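우리 집 약 서랍을 마지막으로 정리한 게 언제인지 기억이 안 난다. 지난주에 손가락을 베어서 밴드를 찾다가 2년 전에 이사 올 때 챙긴 멀미약과 용도를 알 수 없는 안약 두 개, 그리고 왜 거기 있는지 모를 자전거 열쇠를 발견했다. 밴드는 없었다. 피 나는 손가락을 휴지로 감싼 채 생각했다. 이런 건 이제 기계가 해 줄 때도 되지 않았나.

그 생각을 단톡방에 적었더니 Khang Lâm이 바로 답을 보냈다. "네가 안 하는 일을 왜 기계가 하고 싶겠냐." 맞는 말이라 더 기분이 나빴다.

나는 이 블로그에서 집안일 로봇 이야기를 꽤 오래 해 왔다. 처음 글을 쓸 때만 해도 5년이면 빨래를 개켜 줄 줄 알았다. 지금 내 빨래는 의자 위에 있다. 로봇청소기는 하나 있는데, 일주일에 두 번쯤 욕실 매트를 삼키고 구조 요청을 한다. 그래도 청소기를 내다 버리지 않는 걸 보면 나는 아직 기대를 못 버린 사람이다.

마침 Hằng Dương이 일하는 Plirnent라는 작은 작업실에서 로봇팔 두 대로 구급함 정리를 시켜 보고 있다기에 10월에 시간을 내서 다녀왔다. 지하철에서 내려 언덕을 한참 올라가야 하는 곳이다. 입구에서 슬리퍼로 갈아 신으라는데 남은 게 어린이용뿐이어서, 발뒤꿈치를 반쯤 내놓고 미래를 구경했다.

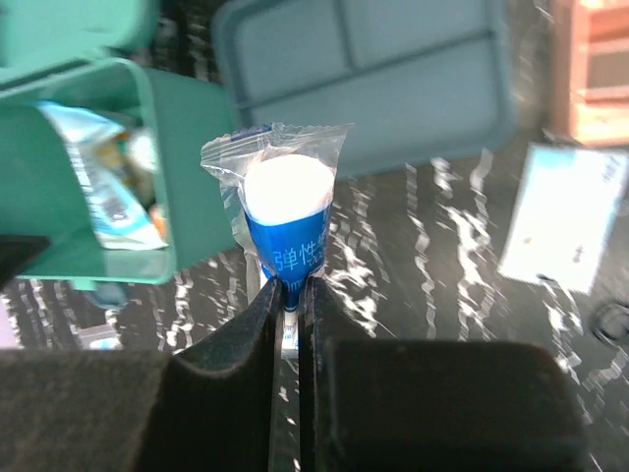
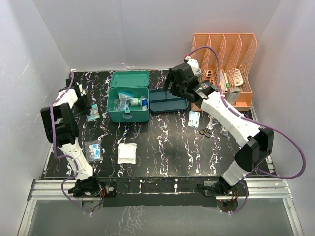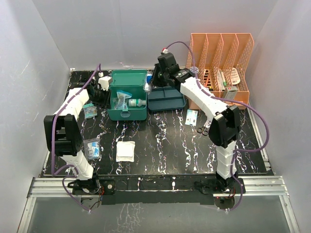 약통 정리가 어려운 줄은 가서야 알았다. 공장 로봇이라면 똑같이 생긴 부품을 똑같은 자리에서 집으면 되는데, 구급함이라는 물건은 같은 게 하나도 없다. 초록 라벨이 붙은 흰 병은 단단하고 둥글어서 구르고, 파란 게 든 투명 비닐봉지는 집을 때마다 모양이 달라진다. 뒤쪽 구석의 주황색 정리함에는 약 상자들이 칸마다 세워져 있는데, 사람 손이라면 손톱으로 슬쩍 당겨서 뺄 것을 집게 손가락 두 개로는 어디를 물지부터 정해야 한다. 포장된 거즈도 그렇다. 상판에 납작하게 붙어 있는 걸 집으려면 나도 모서리를 긁는다. 손잡이가 검은 가위는 아예 딴 세상 문제다. 검은 바탕 상판에 검은 손잡이라니, 나 같아도 한 번은 놓치겠다.

손목 쪽 카메라로 가까이서 보면 또 다르다. 첫 번째 사진의 집게가 물고 있는 건 "弹性"이라고 적힌 파란 라벨이 투명 비닐 안에 들어 있는 물건인데, 두 손가락이 맞물린 틈이 아주 좁다. 나는 저 정도로 꼭 물면 터뜨리거나 떨어뜨리거나 둘 중 하나다. 비닐 포장은 반짝거려서 어디까지가 물건이고 어디부터가 빈 껍데기인지 카메라도 헷갈린다고 Hằng Dương이 설명해 주었다. 나는 과자 봉지를 뜯을 때마다 하는 고민이라고 대답했고, 그녀는 웃지 않았다.

실력은 어떠냐고 물었다. 함께 일하는 Ozan Sönmez가 공책을 뒤적이더니 지금까지 358번 돌렸다고 했다. 그중에 몇 번이나 제대로 끝났느냐고 다시 물었더니 "제대로"의 정의에 대해 10분 동안 이야기했다. 요약하면 상자에 들어가기는 하는데 뚜껑이 안 닫히는 경우를 성공으로 칠지 말지가 아직 안 정해졌다는 것이다. 우리 집 기준으로는 당연히 성공이다. 우리 집 서랍도 안 닫힌다.

내가 느낀 걸 적어 두자면 이렇다. 집는 건 생각보다 잘한다. 놓는 게 문제다. 손을 벌리는 순간 비닐이 집게에 달라붙어 따라 올라오고, 병은 눕고, 얇은 건 다른 것 밑으로 미끄러진다. 사람은 그럴 때 툭 쳐서 밀어 넣는데 그 "툭"을 가르치기가 제일 힘들다고 한다. 우리 어머니는 반찬통 뚜껑을 팔꿈치로 닫으신다. 그걸 배우려면 기계도 한참 남았다.

팔이 두 대인데 왜 한 번에 하나씩만 움직이냐고도 물었다. 둘을 같이 쓰면 서로 비켜 주느라 더 느려진다는 답이 돌아왔다. 명절에 좁은 부엌에서 전을 부쳐 본 사람이라면 무슨 말인지 알 것이다.

속도도 이야기해야겠다. 내가 보고 있던 한 판은 20분이 걸렸다. 같은 일을 내가 하면 3분이면 끝난다. 다만 나는 그 3분을 2년째 안 쓰고 있으니 어느 쪽이 빠른지는 따져 볼 여지가 있다. 로봇은 적어도 멀미약을 읽다가 추억에 잠기지는 않는다.

돌아오는 길에 Khang Lâm에게 전화해서 보고했더니 그래서 살 거냐고 물었다. 값을 모른다고 했다. 집에 놓을 데도 없다. 저 팔 두 대를 두려면 식탁을 치워야 하고, 식탁을 치우려면 그 위의 우편물을 정리해야 하고, 그걸 해 줄 기계가 먼저 필요하다.

그러니까 올해의 내 답은 "아직"이다. 작년에도 "아직"이라고 썼는데 올해의 "아직"은 조금 덜 우울하다. 뭐가 어려운지는 이제 보인다. 내년에 뚜껑이 닫히면 다시 가 보기로 했고, 그때는 슬리퍼를 챙겨 갈 생각이다.

밴드는 편의점에서 샀다. 서랍에 넣어 두었는데 자전거 열쇠 옆이다. 댓글로 Hằng Nghiêm 님이 지난번 글의 식기세척기 모델을 물어보셨는데, 그건 저희 집이 아니라 처가 것이라 확인하고 답 드리겠습니다.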